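Two Arms in the Back Shed - speaker notes

For the Plemstead shared workshop evening. 21 slides, two of them pictures, and I'd like to leave a decent stretch for questions, so keep moving. Water on the lectern this time.

Opening

Say hello, thank everyone for coming out on a cold night, and thank the workshop for the loan of the good projector. Mention that the tea urn is on and that people should feel free to get up and use it while I'm talking - I won't be offended, and I'll probably be talking for a while.

Then straight into why I built the thing. I wanted a pair of robot arms I could leave set up, in one spot, bolted down, so that I didn't lose the first half of every evening putting everything back where it had been. My first go at it lived on the kitchen table and had to be packed away before dinner. Anybody who has tried to line up two arms by eye on a table with a slight lean to it will know how that went. I kept at it from January until the weather warmed up, and then I gave in and started on a proper enclosure, which I've been calling Prurlow ever since. (If someone asks about the name: it was on an old crate I pulled timber from. Don't tell the long version.)
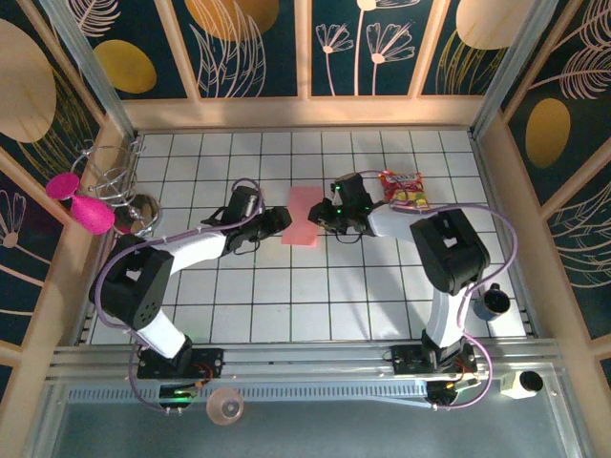 Prurlow began with the rail, and I'd tell anyone starting out to begin there too. Everything else in the build is measured from it, so if the rail is out, you'll be chasing that error for months. Both arms are fixed to the same length of aluminium, each on its own black base plate, and that one choice saved me more grief than anything clever I did in software. Point to the lavender cables as well, as I get asked about those more than anything. They loop around the outside of each arm with plenty of slack, well away from the space between the grippers where the work happens. My early cable runs were short and neat and I was very proud of them, and the first time an arm reached properly across the floor it yanked a plug clean out. Leave the loop bigger than you think looks tidy.

Pause here and let people have a look. Ask who has tiled anything before, and see how many hands go up.

The floor

The tiles were a bit of a gamble. I'd had a plain painted board down and the glare off it under the shed light was dreadful, whereas with the tiles the grout lines give me something to measure against. If I put a sponge down and want it back in the same place tomorrow, I can say which tile it was on. It's also very easy to wipe down, and if you share a workshop you'll know how much sawdust drifts over from the other bench.

The drawback is that the tile is hard and a gripper coming down a little low will let you know about it. I lowered the speed limit for the last bit of any downward move and that sorted most of it out. Tell the story about the first loud knock and the neighbour's dog, but keep it short.

The walls

Teal panels with white flowers and gold ovals. They were offcuts, they were going cheap, and I like them. The light timber beams hold them in place and can be unscrewed from the outside when I need to get an arm out. I'd make the openings wider if I were doing it again - my forearms still remember changing a motor through the side.

What it costs

People always want the number, so give it early in this part. The enclosure by itself, with timber, tiles, rail and fasteners, came to 300 dollars, and that doesn't count the arms or the evenings. The fasteners were the surprise. I bought them in little packets, one trip at a time, and I should have bought a box at the beginning.

Software, briefly

I run everything through a little program of my own called Trarna. It keeps the arm positions, plays back moves, and stops both arms if either one complains. Don't open the code on the screen. Last time I did that I lost the room in 15 seconds. Say that it's happy to be shared and that I'll help anyone who wants to try it on their own build.

Fingertips

Slow down for this part, it's my favourite. The fingertips are printed, and I must have changed the shape more often than any other piece. Solid pads slid off soft things. A pad with a bit of give and some texture holds a block of foam far better, and you can print another one while you have your supper.

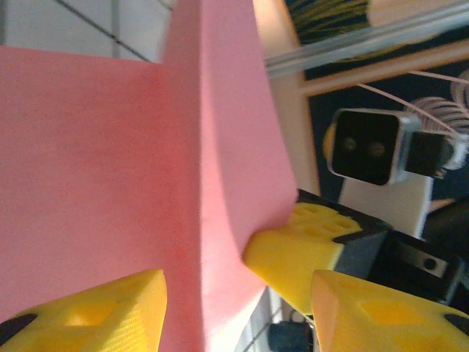
Do you need two arms to get started?

One is plenty for learning, and I'd leave room on the rail for a second so you aren't rebuilding the floor later on.

Follow on from that with the practice objects. I start everybody on foam and sponges, as they forgive a heavy grip and they don't roll away. Mugs come later, and anything with a shiny surface later again. If a visitor brings something from home for the arms to try, I always say yes, within reason.

Things I'd do differently

Label both ends of every cable before it goes in. Put the power switch where a person standing at the front can reach it without leaning over anything. Write down the settings on paper, and keep the paper in the shed. I had a very nice spreadsheet on a laptop that was never in the same building as the arms.

If there's time, talk about Vi, my next build, which will be a smaller enclosure that can go in the back of a car. I only have drawings so far, and I'd be glad of advice from anyone who has made a folding bench that doesn't wobble.

Questions

Repeat each question out loud so the back rows can hear it. Spare fingertips are in the biscuit tin; pass them around and ask for them back at the end.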